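Old tower as a practice rig — where would you start?
Workshop builds > Arms and grippers

trorach
Right, PC strip-down on the shared bench. Aim is memory into slots first, CPU last if ever. Tower on its side, lid off, gray tray to the left for parts. Wrist cam view, jaws over the processor. Slots empty for now, retention bracket still on. 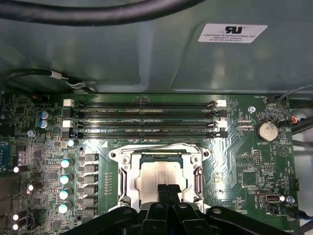

floron60
Don't go near the CPU first. Memory slots are miles more forgiving. What force limit are you on?

trorach
11 newtons on the way down, 5 sideways. Took me till Friday to get teh sideways one to behave. Script is 187 lines, most of it Kulap Intarasuk's, ta Kulap. Bench view so you can see the reach, power supply nearest the camera —

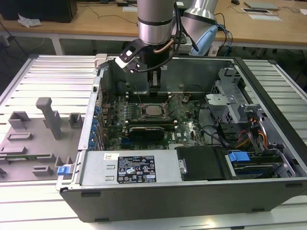

so the approach has to be near enough straight down. Come in at an angle and you've got the drive cage on one side and cables on the other. Tried planning round the cables, gave up, just raised the safe height by 60 mm. Slower but I can live with it.

truketti
Disagree about raising it. Tie the cables back and leave the height alone, your cycle time will be horrible otherwise.

trorach
Cycle time is not my problem atm. Not bending pins is. And other people's PCs won't come with cables tied back will they. Other camera angle, arm down over the socket area: 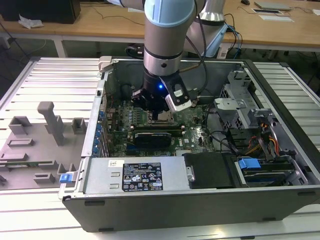
Clodagh Dolan
Fair point on the cables but I'm with truketti on height. Do it per move — high over the drives, low over the board. Two waypoints, ten minutes work.

trorach
Hm. Could do. Will try it after tea.

floron60
And log the force on every move, even the boring ones. You'll want it later.

truketti
still say tie them back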